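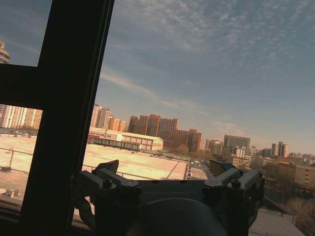 Clondgate Summer Heat Project: second progress report to the Vidimard Fund

Prepared by Yvette Girard, project lead

1. Where we are

The project helps tenants in upper-floor flats keep their homes cooler in summer. The grant pays for home visits, temperature loggers, a small stock of fans and blinds, and a printed guide. This report covers the period from April to the end of August. The first report dealt with recruitment and is not repeated.

We set out to reach 200 households. By the end of August we had visited 163 of them. The shortfall is mostly in the Govus blocks, where lift repairs held us up for most of June. Those visits have been moved to September and can be done within the present budget.
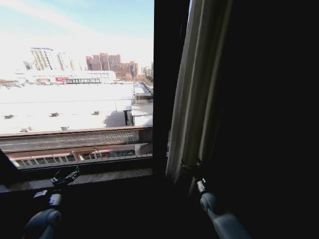
City view across a flat roof, from an upper floor.

2. Home visits

A visit takes between 40 minutes and an hour. The adviser asks which rooms get too hot and at what time of day, checks that the windows open safely, and leaves a logger in the bedroom if the tenant agrees. Most do. Eleven households said no, usually over worries about what the logger records. It records temperature and humidity only, and we have now put this on the first page of the consent form.

Sirkka Ojala joined us in May as second adviser. She has taken over all evening visits, which start at 6 pm and are popular with tenants who work in the day. We had planned one evening session a week and are now running two.

The most common advice we give is also the cheapest: close curtains and windows on the sunny side before the heat builds up, then open everything late in the evening. Many tenants were doing the reverse.
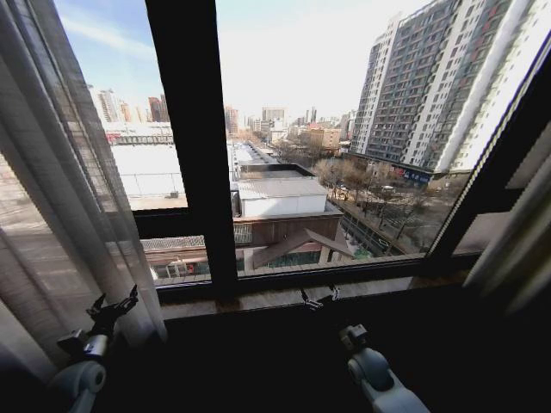
Noise is the main reason people keep bedroom windows shut at night. This came up far more often than we expected when we wrote the bid. We have no good answer for flats facing the bus route, and have raised it with the landlord.

3. Loggers

We have 1,748 logger days of usable data. Two loggers were lost and one was put through a washing machine. The readings have been passed to Tănase, the contractor doing the analysis, and a first set of tables is due in October. Until then we would rather not quote temperatures. Top-floor bedrooms seem slow to cool after a hot spell, but we have not yet compared them properly with lower floors.

4. Fans and blinds

We bought 20 fans for short-term loan. All were out in July and there was a waiting list. Blinds have gone more slowly because each one needs the landlord's consent, and replies have taken up to five weeks.

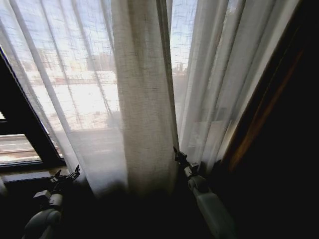 We ask to move £2,000 from the blinds line to the fans line. This would not change the total grant. It would let us buy more fans before next summer and cover safety testing of the ones we already own.

5. Next steps

Finish the Govus visits and collect the remaining loggers.

Send the draft guide to tenants for comment. The section on night-time cooling is being rewritten in plainer words.

Agree a faster route for blind requests with the landlord. A meeting has been asked for but not yet fixed.

We would be grateful for a decision on the budget change before the next claim goes in.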